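2021年8月7日更新，补了拆旧框和去胶带印的两段，别的地方只改了几个错字。

# 家里的电影海报怎么收、怎么展平、怎么挂

我收电影海报收得不算讲究，没有什么值钱的东西，大多是电影院换片的时候好心给我的，也有在旧货摊上跟一摞杂志一起抱回来的。可是纸这个东西，放在家里时间一长，总归要出毛病：卷着的展不开，折着的裂了口，贴过墙的四个角全是黄印子，塞在床底下的还会有一股说不出来的潮味。前前后后折腾坏了好几张，心疼得很，慢慢也摸出一点门道。有朋友来问，我每回都在手机上打一大段，打得手指头酸，后来想想还是写成一页放在这里，谁要看就自己来看吧。

先说一句，我讲的都是家里能做的、弄砸了也不至于睡不着觉的办法。手上要真有老的石印海报，或者有人签过名的，请送到修纸的师傅那里去，千万别照着我这一页往上喷水！

## 刚拿到手，先别急着打开

从筒里抽出来的海报，尤其是冬天从外面带回来的，先连筒放在屋里过一夜。纸冷的时候脆，一下子撑开，边上就容易出小裂口，裂口开始只有米粒那么长，以后每展一次就长一点。我有一张科幻片的双面印海报就是这么坏的，那天太高兴了，外套都没脱就在玄关拆，结果底边裂了两处，到现在挂在墙上我还是先看见那两道口子，再看见飞船。

抽的时候也有讲究。不要捏住一个角往外拽，把两根手指伸进筒里，顺着卷的方向往里再拧紧一点，整卷变细了，自然就松松地滑出来了。要是筒口太窄实在出不来，宁可拿刀把筒剪开，筒才几个钱呢。

手要洗干净，擦干，护手霜先别涂。有人喜欢戴棉手套，我戴过，觉得指头发木，反而捏不准，把一张薄纸捏出个月牙形的印子。那种月牙印是消不掉的，灯光一斜照就看得清清楚楚。所以我现在就是干净的光手，两只手托着，一只手在上边的中间，一只手在下边的中间，让纸自己垂成一个浅浅的弧，走路慢一点，过门的时候看着点门把手。

## 卷得太紧的，怎么展平

这是大家问得最多的。拿到的海报在细筒里待了好几年，一松手就弹回去，像卷尺一样。

我的办法是反着卷，但是要卷得松。找一根粗一点的硬纸筒，外面包一层干净的白纸，把海报图案朝外，松松地绕上去，再拿一条宽的棉布带子拦腰系一下，不要用橡皮筋。放一个晚上，解开看看，还翘就再放一个晚上。千万不要一着急就使劲反折，纸面上的油墨会出现一道一道的细白线，黑底的海报最明显，夜景片子的海报基本上都是黑底，偏偏我最喜欢的就是那几部。

反卷过以后再压平。我是在地板上铺一张干净的床单，再铺一层白纸，海报面朝下放好，上面再盖一层白纸，最后压上平整的东西。压什么都行，要紧的是先放一块大板子，把重量摊开。我头一回是直接压书，书有厚有薄，揭开来海报上印着一个个书角，气得我把那几本书都送人了（书是无辜的）。后来用的是旧书柜上拆下来的层板，层板上再放几瓶1,000毫升的水，瓶盖拧紧，擦干瓶身，底下垫一条毛巾。放几天就平整多了，四个角可能还微微翘着，装进框里看不出来。

潮天别做这件事。梅雨季节压出来的海报，摸着是平的，等天一干又起波浪。我一般攒到十月，天高气爽的时候一口气弄完，家里人那几天走路都得绕着客厅走。

### 折过的老海报

早些年的海报很多是折着寄给影院的，有十字折痕很正常，不要想着把它熨成新的。确实有人拿熨斗隔着布熨，我不敢劝你，也不敢拦你，只说我自己的经验：最低温，完全不要蒸汽，下面垫两层白纸，上面盖一层棉布，熨背面，手不能停。我只在一张不要的超市宣传单上试得很成功，轮到真海报的时候手抖，折痕交叉的那个点给磨毛了。从那以后我就只压不熨，折痕留着就留着，人老了还有皱纹呢。

折痕交叉的地方最容易破洞。要是已经有了小洞，可以在背面贴一小片修书用的薄纸，用小麦淀粉糊，糊要稀，刷子要几乎是干的。撕纸片的时候用手撕，留一点毛边，贴上去以后正面不容易显出一个方块的影子。

## 去胶带印，能做到哪一步算哪一步

普通透明胶带在海报上是大敌。刚贴上去的还好办，拿吹风机开最小的热风，离远一点，从背面慢慢吹，胶软了就用指腹贴着纸面往回卷，角度越平越好，往上撕会连纸皮一起带走。

贴了好多年的，胶带本身可能一碰就掉了，留下一块黄黄的、半透明的印。这种黄是胶已经渗进纸里去了，在家里弄不出来。我试过橡皮，试过面粉团，还听人劝试过指甲油清洗剂，最后那个请大家不要学，印子没掉，旁边的红字倒晕开了一圈，好好一个片名看着像在流血，偏偏还是部儿童片。

如果只是表面还有点黏，可以这样：

- 用软的白橡皮顺着一个方向轻轻带，碎屑马上用软毛刷扫掉；
- 还黏的话，扑一点点滑石粉，拿软毛刷扫匀，再扫干净；
- 黄印在四个角上的，配一张卡纸边框把它遮住，省心。

第三条其实是Ffion James教我的，她在Piltport那边开过小小的一间装裱铺子，我拿着一张角上全是胶印的海报去找她，满心以为她有什么祖传的药水，她拿了一条米白色的卡纸边往上一放，印子全没了，问我还有别的事吗。我站在柜台前面笑了半天。

## 装框的几点唠叨

框不用买贵的，里面的东西要挑一挑。买框先看背板，灰灰的粗纸板酸性重，跟海报贴在一起，过几年海报背面会发黄，再过几年正面也跟着黄。可以自己去买一张无酸卡纸衬在中间，裁得跟背板一样大就行。我现在用的是Kellov的无酸卡纸，裁起来不太掉渣，不过别的牌子写明无酸的也都能用，不必为了这个跑远路。

玻璃还是亚克力，我是偏向亚克力的。海报尺寸大，玻璃框沉，挂在沙发上方我坐着总觉得后脖子凉飕飕的。亚克力的毛病是吸灰，撕保护膜那一下静电特别大，满屋子的猫毛都飞过来。窍门是先把背板、卡纸、海报全都准备好，最后才撕膜，只撕朝里的那一面，马上合上，朝外那一面等挂到墙上再撕。擦的时候用微湿的软布，不要用含酒精的玻璃水，会起雾，雾了就亮不回来了。

海报不要直接贴死在卡纸上，双面胶、固体胶都不要。用纸铰链，也就是两小条薄纸，像合页一样贴在海报背面的上边，让它自己垂着。纸会跟着天气一胀一缩，四边粘死了，它没地方去，就只好鼓起来。有一年夏天我家走廊上那张海报中间鼓了个大包，主角的鼻子像是被蜜蜂蜇了。

### 拆旧框

旧货摊买的框，背后的小钉片往往锈住了。别拿改锥硬撬，一滑就戳到纸上去。先在钉片和背板之间塞一张旧银行卡，卡片保护着背板，再用尖嘴钳夹住钉片轻轻左右晃，晃松了往后抽。拆下来的背板先别扔，有时候背面夹着别的纸，我就在一张风景画后头找到过一张小尺寸的剧照卡，高兴了一个礼拜。

要是海报跟玻璃粘在一起了，就停手，连玻璃一起收好。这个真的不是在家能弄的。

## 挂在哪里

太阳直晒的墙不行，这大家都知道。容易忘的是厨房门口那面墙，油烟走得远，亚克力上会有一层黏黏的膜，擦的时候越擦越花。浴室外面的墙也不太好，洗完澡门一开，热气全扑上去。我家里最后剩下的好位置就是走廊和卧室，走廊灯是暖光的，蓝调子的海报挂在那里会发灰，所以我把黄红颜色的都挪到走廊，蓝的绿的进卧室，看着舒服多了。

挂的高度，画面中心跟眼睛差不多平就好，沙发或者床头上方可以低一点，框底离靠背30厘米是我家里试下来最顺眼的，再高就跟家具脱开了，飘着。打孔之前先剪一张跟框一样大的旧报纸，用纸胶带贴在墙上，过两天日子，走来走去看一看，喜欢了再动电钻。我先生原先嫌这一步麻烦，后来有一次他自作主张直接钻了，钻完发现门一开就打到框，从那以后家里的旧报纸都是他主动留着的。

租房子不能打孔的，用挂画轨，或者干脆把框搁在矮柜上靠着墙，底下垫两小块防滑垫。靠着放也有靠着放的好看，换起来还方便，看了新片子当天就能换上。

## 收起来的那些

墙总归是有限的，海报是没有限的。收起来的分两种办法，卷着收和平着收。

卷着收，筒要粗，比你想的还要粗一点。图案朝里卷，外面包一层无酸薄纸，再放进筒里，两头的空隙要垫一垫，不然搬动的时候海报在里面上下撞，边就毛了。垫的东西松软就好，揉皱的白薄纸、干净的纸巾都行，有香味的和带印花的不要用，油墨和香精会跑到海报上去。垫的时候松松地塞，塞得太紧，到时候要用镊子往外掏，掏着掏着就掏到海报边上了。
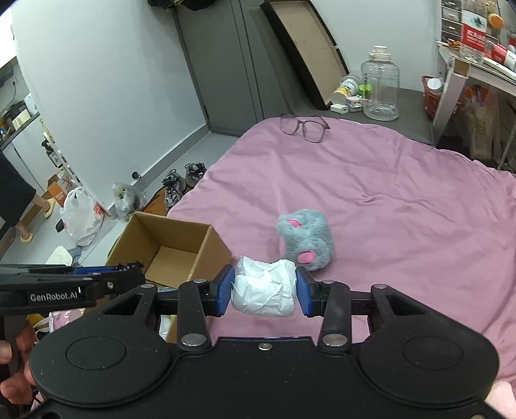

*揉皱的白纸巾一团，床上铺的是藕粉色床单。*

筒一定要横着放。竖着放，所有的重量都压在下面那一圈边上，放一年两年，底边就成了花边。我从前把筒都插在门后的伞桶里，自己觉得很有艺术家的派头，等拿出来一看，后悔都来不及。

平着收的话，大文件夹或者浅抽屉都好。我现在用的是一个Lammers的大号图纸夹，一夹里头放11张，再多合起来就鼓，拿的时候也容易带出旁边的。每两张中间隔一层薄纸，双面印的海报尤其要隔，两个黑面贴在一起，天热的时候会互相沾色。夹子平放在床底下也可以，底下垫两根木条让它离地，床底返潮是从地板上来的。

干燥剂放一小包在夹子外面的布袋里就够了，别直接放在纸上。也别放得太多，纸太干了会脆。樟脑丸不要放！我知道很多人家里是拿樟脑丸对付一切的，我妈妈就是，我有两张海报到现在一拿出来，还是一股外婆家大衣柜的味道，片子明明讲的是冲浪。

### 潮味怎么办

已经有潮味的，先检查有没有霉点。没有霉点的，在通风的房间里拉一根绳子，搭一块干净床单，海报平摊在床单盖着的桌面上，晾几个下午，别对着窗户直晒，也别拿电扇对着吹。晾完还有味道，找一个大的带盖塑料箱，箱底放一碗小苏打，碗上架一个网架，海报松松卷着放在架子上，盖好，过几天换一次小苏打。记得碗不要放满，我打翻过，小苏打扫起来倒是容易，就是吓人。

有霉点的单独放，别跟别的混在一起，拿到屋外，戴口罩，等霉彻底干了以后用软刷往一个方向扫。扫完刷子也要洗。斑痕留下来就留下来了，不要用漂白水。

## 给每张海报写张小条子

这个看着多余，做了以后会谢谢自己。我在每个筒的筒身上贴一张小条子，写片名、拿到的地方、有什么毛病，比如“右下角有小裂，背面补过”。用铅笔写，钢笔水会洇。写在筒上，不要写在海报背面，薄纸海报背面写字正面会有凹痕。

找起来真的方便多了。从前每次想换墙上那张，都要把所有的筒倒出来一个个往里瞅，眯着一只眼睛像海盗看望远镜。有条子以后，站在柜子前面读一读就知道了。而且过几年再读，会想起来好多事，Triltley影院那张条子上我写的是“下雨，散场时门口的小伙子送的，伞借给他了”，那把伞后来也没要回来，海报倒是一直好好的。

## 零零碎碎再补几条

- 问影院要海报，赶在换片那天的早场之前去，人家不忙，好说话。别一进门就要，先买张票嘛。
- 坐公交带海报筒，筒口朝上，用一个塑料袋套住，下雨天尤其要套两层。
- 蓝丁胶在光面海报上看着干净，背面会留油印，薄纸的会透到正面来。真要临时贴一贴，就先在背面四角贴小块纸胶带，蓝丁胶按在纸胶带上。
- 买印刷的复刻海报，不必像上面这样小心，挂旧了再买一张就是，别把自己累坏了。
- 小孩子的房间里挂海报，用软的磁吸挂条，上下各夹一根，掉下来也不疼。
- 铅笔勾在边上的痕迹，用白橡皮从图里往纸边擦，不要来回擦，来回擦纸边会打卷。
- 1,000片的电影拼图如果想跟海报挂在一起，要买深一点的框，拼图厚，普通海报框的背板合不上，我硬合过，合到一半从中间崩开，捡了一晚上。

有什么补充或者觉得我哪里讲得不对，尽管留言，我看得慢，但都会看。下次想写一写电影票根怎么收，热敏纸的那种，字会自己褪掉，我正在拿几张旧票试几个办法，有一张已经褪得只剩座位号了。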